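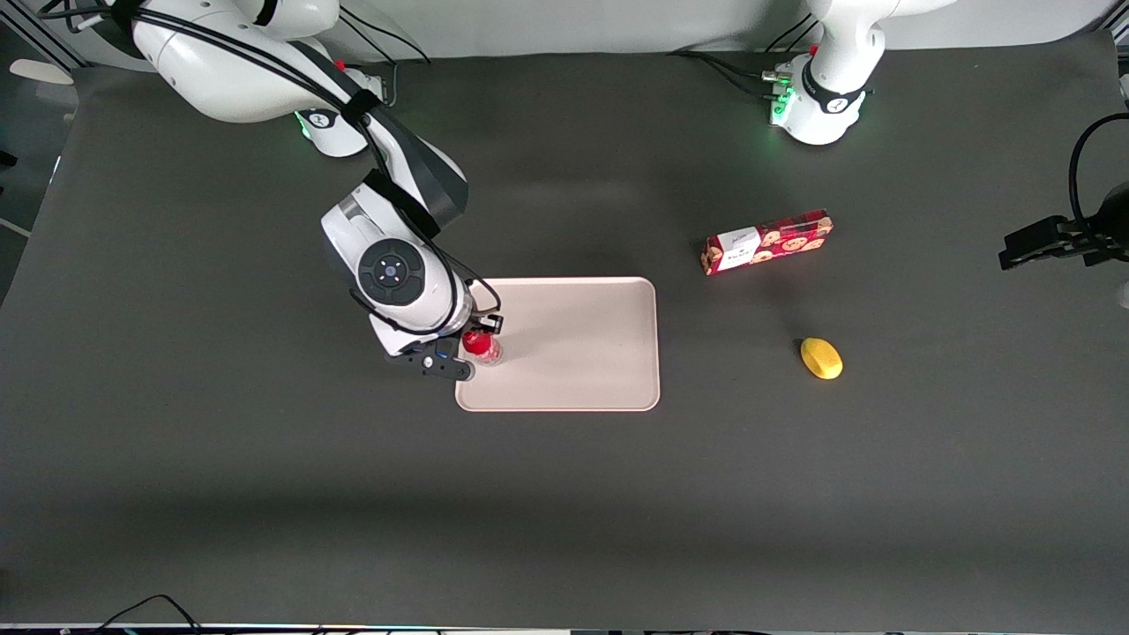
Plurmont serving tray, beige, long model
Review by Monique Barbier, Sep 15, 2018

I bought this tray in April from the Brunet shop in Fendanbridge, and I wanted to use it for a whole summer before I write something. It is a simple object, so perhaps a long review is too much, but when I was looking for a tray I found almost no opinions which went further than "nice colour".

The colour is nice, I agree. It is a light beige with a little pink in it, and on a dark table it looks very well. On my white kitchen worktop it is less pretty and seems a bit like something from a hospital. The surface is matte, so the lamp over the table does not make a reflection in it.

It is plastic, shallow, with rounded corners and a rim that goes up only slightly. This rim is the point where I have the most to say. For small bottles, the sugar, a packet of biscuits or the fruit for breakfast, it is enough. For glasses which are full to the top, I would like it higher. Once I carried two cups of tea to the garden and spilled a little, and the tea went over the edge on to my sleeve. A small bottle can stand in the corner without problem when the tray is on the table, but I do not walk with it there. I put it in the middle.

The length is 46 cm and the width is 34 cm, by my own ruler. It goes into my cupboard standing up, but not into the lower basket of my dishwasher unless I take out the plates. So I wash it by hand, with warm water and a soft sponge. Coffee comes off easily. Beetroot left a mark for 3 days and then it disappeared — I do not know how.

After these months I find some fine scratches on the bottom side and one on the top, from a knife, which was my mistake. The tray is still flat. My old one from Gustside became curved after one winter and turned like a wheel when you touched it, so for me this is important.

There are no handles. You must hold it under the rim, and with wet hands I find it not so secure. My mother is 81 and she prefers her old tray with handles, even if it is heavier. I understand her.

The price was correct for the quality. I would buy it again for breakfast and for keeping small things together on the table. If you need to carry soup up the stairs, take a deeper one. Plurmont also makes the same tray in grey, but I have not tried it.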